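Open day at Lilwood: can a machine make the bed yet?

October 3, 2024

I have a household of four and a strong personal interest in being replaced. So when Lilwood opened its doors to anyone willing to sign a waiver and wear a sticker, I took the early train and was at the gate before the coffee was.

The building used to be a furniture warehouse and still smells like one. Three firms had put something on the floor. You get a map at the desk, which I lost, and a tote bag, which I still have.

First stop was Clirnevov, who do towels. Their machine has two arms on a steel table and picks a hand towel out of a heap, holds it up by what it hopes is a corner, puts it down, thinks, and picks it up again. When it finds the corner it folds very nicely. I watched it do four. The fifth was a bath mat somebody from the crowd had slipped into the pile, and the arms held it out at full stretch for so long that people started to drift off to the sandwiches.

Van Dijk is on the shop-floor side of things and a good deal less charming. Bins come in, parts go out, a light goes green. The engineer told us it had handled 500 brackets since breakfast and dropped three. I asked if it could do socks. He said the brackets were all the same shape, in the tone of a man who has been asked about socks before.

Upstairs was a short talk on why beds are hard. Sheets have no fixed shape, they hide their own corners, and a mattress is bigger than most arms can reach across. There was a slide with a great many arrows. The speaker's guess for a machine that could change a double bed in an ordinary bedroom, with nobody moving the furniture first, was "not next June." I wrote that down because it was the only date anyone gave all day.

Skilari had the back of the building and the longest line. They sell nothing yet and were cheerful about it. Their demo was pulling a fitted sheet over one corner, and it managed that twice while I was there - the second time to real applause, mine included. Then a person did the other three corners in the time it takes to say so.

Tickets are free, parking is not. Wear flat shoes, and eat before you go.

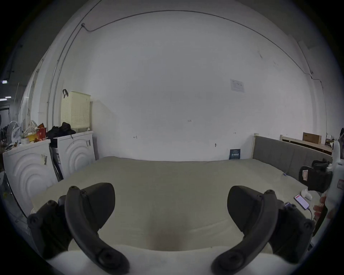
What I kept thinking on the train home was that the test beds are always so tidy. Mine never is, and a bedroom chore begins well before the sheet does. Someone has to decide what happens to the phone lying on the mattress with its charging cable trailing off to one side, and whether the little white cap-shaped thing next to it is trash or important. Two curved fingers with nice thick pads could probably pick up either one. Deciding where it goes is the part I'd pay for, and I asked at all the stands and got a brochure. I'll go back next year if they run it again. The sheets at home got changed that evening, by me, with one corner popping off as usual.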